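Tarkik Panel Range - Receiving and Set-up Guide

Section 2: Unwrapping the panel

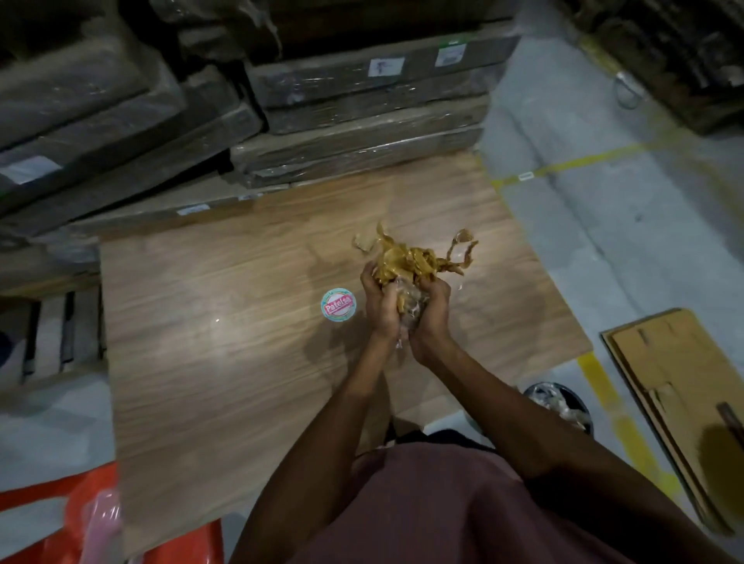 Fig. 2. Gather the packing film into a wad before moving on to the panel.

1. Lay the panel flat on a clean floor, wood grain up. Sweep first. Grit has a talent for finding the good side.

2. Slit the film along one short edge and peel it back slowly. Keep the blade off the face.

3. Crush the film between both hands as you go. It will spring back. Crush it again.

4. Bag the film before you lift anything. One loose strand underfoot undoes a careful morning.

CAUTION: Panels over 20 kg take 2 people, including when one of them is feeling strong.

Note: Leave any round sticker in place until the panel has been checked against the delivery sheet. After that, warm it with a hair dryer on low and lift from one side - fingernails only, no scrapers.

5. Check the corners and both faces. Report damage to Landon before assembly. Claims made after drilling are read with interest and then declined.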